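4.2 Choosing between the two grippers

We had gone into this part of the study fairly sure that the wider gripper would win, simply because it was the one we had all been using the longest at the Piltthorpe bench and everyone had grown comfortable with it. It closes firmly, it forgives a sloppy approach angle, and on the loose-parts task in Section 3 it did everything we asked. What we had not thought through was how different life becomes once the parts live inside a desktop computer, where there is a wall on every side and a cable in most of the places you would like to put a finger.

So we set up a fair comparison, or as fair as we could manage with two grippers that do not weigh the same. The first, which we call the Kozan gripper after the workshop that made it, has angled fingers and a small plastic jaw. The second, the Cetville gripper, has straight parallel fingers and a wider opening. Both were mounted on the same arm, driven by the same controller, and given the same approach path from above, with the tower lying on its side and its side panel off (Figure 5). Each gripper made 482 attempts in all, spread over the memory slots, the processor socket and the power cables, and the closing speed was held the same throughout. We did let the operator re-teach the starting pose whenever the gripper was changed, as the fingers end at different heights and it would have been a bit unkind to ask one gripper to work from the other's pose. 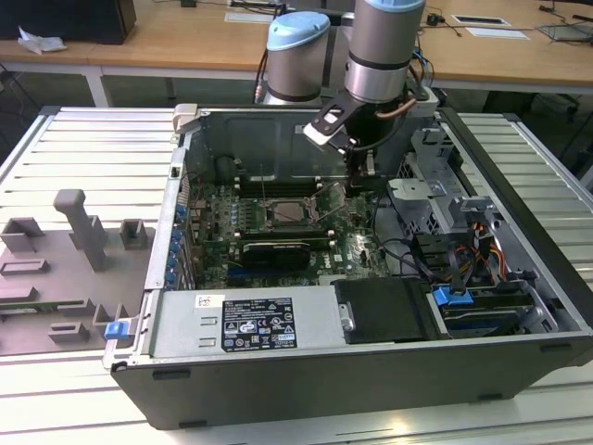
Figure 5. The angled-finger gripper over the processor socket, with the fixture plate beside the tower.

Taner Canpolat, reading an early draft of this section, wrote in the margin that a shared approach path favors the slimmer tool from the start, and that a wide gripper allowed to come in at a tilt might do a good deal better than our numbers suggest. We think this is a reasonable worry, and we spent most of August on it. Letting the Cetville gripper tilt did help at the memory slots, where there is room to lean, and we counted 51 fewer contacts with the case than in the straight-down runs. Around the socket it helped very little. A tilted wrist needs space to one side, and the drive cage and the cables between them take up a lot of what a desktop tower has to offer.

The controller deserves a word here too. We ran the arm with a plain position controller first and then with a softer one, which we have been calling Standex in our notes and will go on calling Standex here, that lets the wrist give a little on contact. With the softer controller both grippers improved, and the gap between them narrowed – enough that we would no longer tell a lab with only the wider gripper on its shelf to go out and buy another. The remaining gap is mostly in cable work. The angled fingers can slip in beside a connector and take hold of it low down, while the straight ones tend to gather up the neighboring wires as well, and then the attempt has to be called off and started over.

We repeated the last 100 socket approaches with a second operator, and the order of the two grippers did not change. Finger wear is taken up separately in Section 4.3.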